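Right, thread on parentheticals, I've had this rant in drafts since May and I'm between school runs so forgive the typing

I mean the little bracketed bits under a character's name. (sadly) (beat) (with a smile) (beat, then sadly, with a smile). Those.

Did a search on my own script last night. Plorance, the ferry one, some of you read the first act. 333 of them. In a feature. I felt a bit ill

Went through with a pen from the top. Kept a tally in the margin for a while then stopped becuase it was depressing

First ones to go: anything the line already says. "Get out of my house." (angry). Yes. Thanks. Gone

Second lot: (beat). I use it like salt. If a pause matters it usually wants an action line. She puts the keys down. He looks for his glasses. Something for the actor to do in the gap

One I did keep: (in Turkish). Gündoğdu's the ship's engineer and swaps language mid-argument, so the reader needs telling. Same with (to Voslow) when there's a crowd in the wheelhouse and you can't tell who's getting it in the neck

Also kept (lying), once. Argued with myself for an hour. The reader has to know then or the last scene goes flat. Fight me
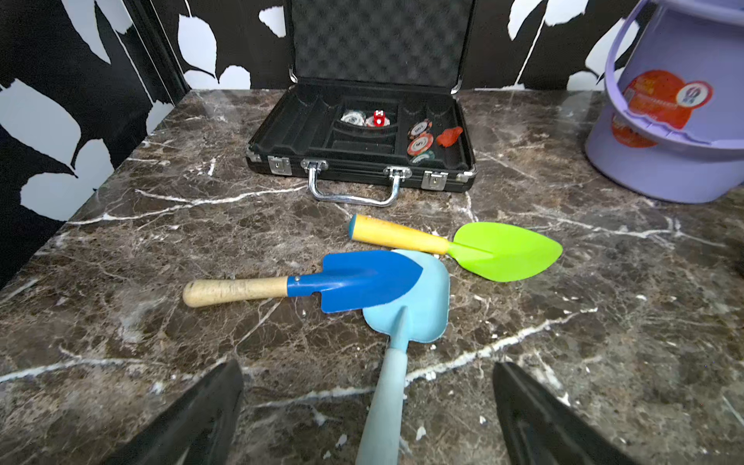
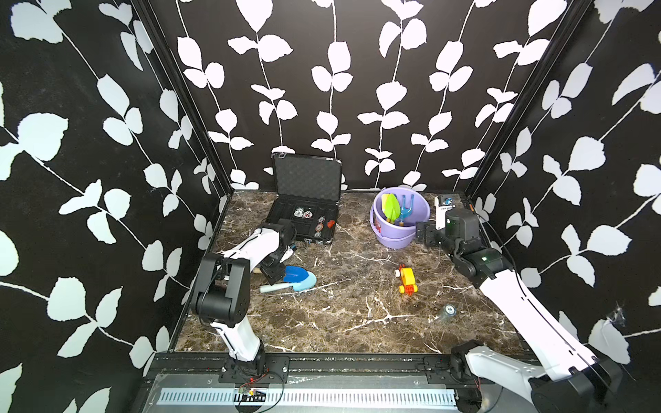
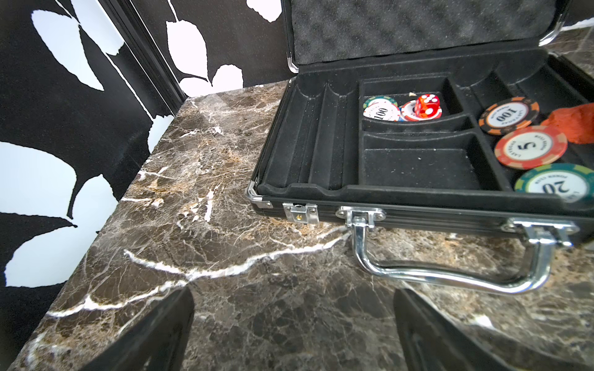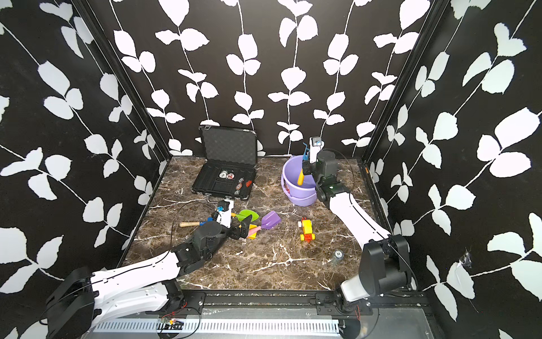

Sarcasm next, the hard one. Everyone says the actor will find it and mostly they will, but a tired reader at 11pm on their ninth script might not. My fix is to put the tone into what's near the line. Objects are good for that. Take the little garden trowel lying across the blade of the pale blue shovel, up in the first photo. Put that between two characters, one of them says "lovely, well done", the other moves the trowel off the shovel. You know how it was meant. No bracket

Doesn't have to be a clever object either. Mug, coat, bucket. Please not a locket

Njoroge Nzioka read the Vakeritz scenes out loud for me over the phone, cold, from the version with no brackets left in. 13 pages. Stopped twice to ask what I'd meant by something. Both times the line was bad. The bracket had been propping it up for two years and I'd never noticed

So that's probably the bit to steal from this thread. Strip the lot, get someone to read it who hasn't seen it, don't explain anything first. Wherever they trip, look at the line before you go putting brackets back

And don't do what I did and read along mouthing the words at your end. He could hear me

Someone's bound to ask so: yes, comedies get more leeway. Timing's half the joke. I'd still take out (deadpan) from a character who has been deadpan since page one

Couple of replies saying agents/readers count them. No idea, never been told that by one. I cut them because they slow my eye down, there's a lump of white space and then one word

Current total on Plorance after three passes: haven't counted, not going to. Second act still has a clump round the harbour inquest where everybody is (quietly) for pages. Doing that tonight

Will post a before and after of the wheelhouse argument if people want it, its short

Kettle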